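Workshop notebook – bedroom cell, two-arm unit
5 min read

Tuesday, morning

Picked up from Melaniia's handover note. She had the unit parked with the arms down overnight and wrote that the right wrist was "lazy" on the last bedding runs. She also left the speed at 77 percent, so first job was to put it back to 100 and see the fault the way the operators see it.

At full speed the right hand closes late. The left gets hold of the duvet, the right gets there after it, and by then the edge has already moved. Slowing down hides this. I'd like us to stop leaving the speed turned down without a line in the log, me included.

Checked in this order:

Power and brakes – fine.
Hand firmware – same version both sides.
Finger homing – left good, right index stops short of its mark.
Wrist cable, right – chafed jacket where it leaves the housing.
Wrist cable, left – clean.

The chafe is in the same place as the one Siamak repaired before. The loop was too short on that side. When the forearm rolls all the way in, the cable goes tight over the lip of the housing and the jacket wears there. No bare conductor this time. I swapped the cable anyway, using the last Corkska spare from the drawer. Sânziana has been asked to order more. Please don't take the one in the travel case, it has the old connector.

New routing: left the loop longer, checked it through full roll both ways by hand with the drives off, then again at slow speed. It has to hang clear of the wrist at both ends of travel. If it touches, let out more slack at the elbow end and leave the wrist end alone. Elastic band goes on the forearm, snug, not tight. I could slide a finger under it. The zip tie that was on there before is in the bin and I would like it to stay there.

Right index finger: backed off the tendon tension two clicks, homed, brought it back one. Now reaches the mark. Homed it 16 times in a row with no miss. Ladan says the Gauthier sheet wants the hand warm before you set tension, so I ran the open-close exercise first and will do the same check cold tomorrow before anyone touches it.

Afternoon

Hand-eye check next. The head camera got bumped when the unit was moved across from the Harthorpe bay, and the offset had never been redone properly. Shirin and I did it with the board flat on the mattress instead of on the bench, as the bed is where the hands work. Old offset put the right hand too far out, toward the foot of the bed. That would account for part of the late grip, on top of the finger. So two faults at once, and each one was being blamed on the other.

Saved the new file as the default on the cell computer. The old one is kept next to it with "before" in the name. Kalar's controller only loads the file at start, so a full restart is needed after any change. I lost half an hour to that.
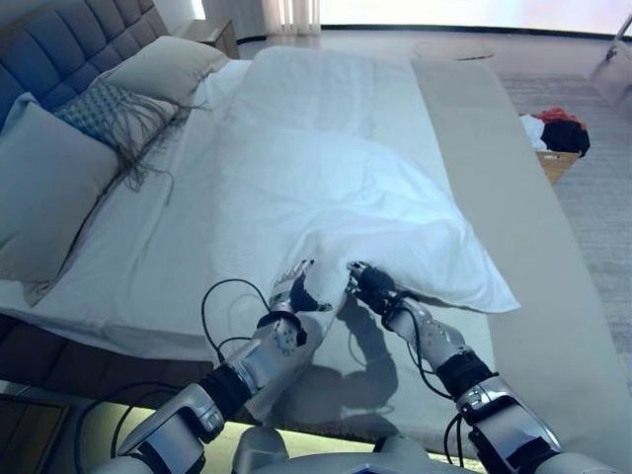
Went on to the grip settings after the restart. Duvet edge is set as "soft fold" for both hands. Somebody had the right one on "rim", which is for baskets and closes much harder. With both on soft fold they close together and the pull is even as far as I can tell by watching the force trace. The trace is the thing to look at. By eye I can't tell a good pull from one that is about to slip.

Reminder for whoever sets the bed up between runs: fitted sheet first, smoothed by hand, pillows at the headboard end. The runner is allowed to stay on, but it has to lie flat. A raised edge on the runner gets picked as the duvet edge, mostly by the right hand. Shirin has seen this and so have I. If it happens, stop the run and flatten the runner. Don't try to fix it with the grip threshold.

Light: with the sun on that side the arms throw hard shadows on the bedding, and the edge finder doesn't love it. It still found the edge today, but the confidence number was lower than in the morning. I have not changed anything for this. Melaniia wants to try a fixed exposure on the head camera. Fine by me, as long as it's done on its own and logged, so we know which change did what.

Fabric sleeves at the wrists: looked at both, brushed the lint off. There is always more lint than you expect after bedding work. It gets in at the finger joints too. Soft brush only, no compressed air, it drives the stuff further in. I'd put this down as an end-of-day job for every day we run bedding. At the moment it gets done when one of us remembers.

Cycle counter on the right hand was past the 300 mark for joint inspection, so I did that as well. Screws on the knuckle covers all held. One at the thumb base took a small turn. Paint mark renewed on it so we can see if it moves. Counter reset.

Left to do:

– Cold check on right index, before the first run. Me.
– Wrist cables ordered? Ask Sânziana.
– Copy the new offset file to the shared drive. Shirin.
– Siamak to look at the cable exit lip. I think it wants rounding off with a fine file, but he made the last repair and should say first.
– Label the grip presets so "rim" doesn't get picked for cloth again. Ladan offered.

Unit parked at the end of the day, arms down, hands open, e-stop in. Speed is at 100. If you turn it down, write it here.

– added later, same evening: Siamak says yes to rounding the lip, but take the cable out first. He'll bring the small files.

We use cookies to keep you signed in to the notebook. By continuing to read you accept this. Manage cookie settings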